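How to Get a Desk Ready for a Robot Open Day

We had 1,018 people through the doors at our August open day, and the station they crowded around most was the plainest one of the lot: an ordinary office desk, a screen, a mouse and a cloth. People love watching a robot tackle a chore they did themselves that morning! If you're putting on a demonstration of your own, this is how we set up the desk-cleaning station at Lalitz, with the fixes we made along the way.

1. Pick a desk people recognize. Leave it where it normally lives, partitions and all. A bare lab bench looks tidy but visitors don't connect with it nearly as much.

2. Decide what stays on top. A monitor and a mouse are plenty for a first demo. Cups and paper can come in later, once the basic run is solid.

3. Leave the cables alone. I wanted to hide every one of them, and Anoma Patwary talked me out of it. She was right. Cables are half the fun, and the software people (we run Beda on our arms) need to see how it copes with a cord lying across the work surface.

4. Do the job by hand first, slowly, several times over. One hand steadies the mouse, the other works the cloth. Talk through it as you go and have a partner write down each move. You'll be amazed how much your fingers do that you never think about: shifting grip, easing off near the buttons, keeping the cord out of the way.

5. Choose a soft cloth that stands out against the desk. We tried 6 before settling. Stiff ones spring back open, and a white one on a white desk is hard to follow from the back row.

6. Keep each run short. Two minutes is about as long as a crowd of kids will stand still, and it gives you time for questions before the next group.

7. Mark a line on the floor for visitors and put the emergency stop within reach of the presenter. Test the stop before you open, every single day.

8. Let people have a go. After each run we invited visitors to wipe the mouse themselves and tell us which part they thought would be hardest for a robot. The guesses were terrific, and 19 of them went straight onto our list of things to try next.

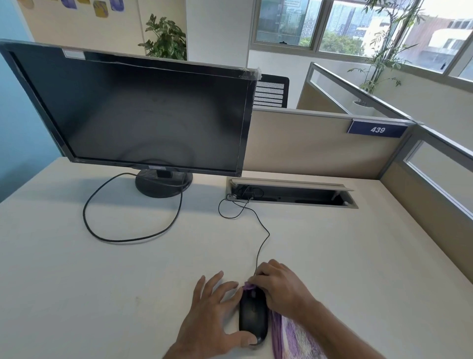
We kept that list going after the open day, and the next item on it is the keyboard, with all those gaps between the keys. I can't wait to try it in front of a crowd.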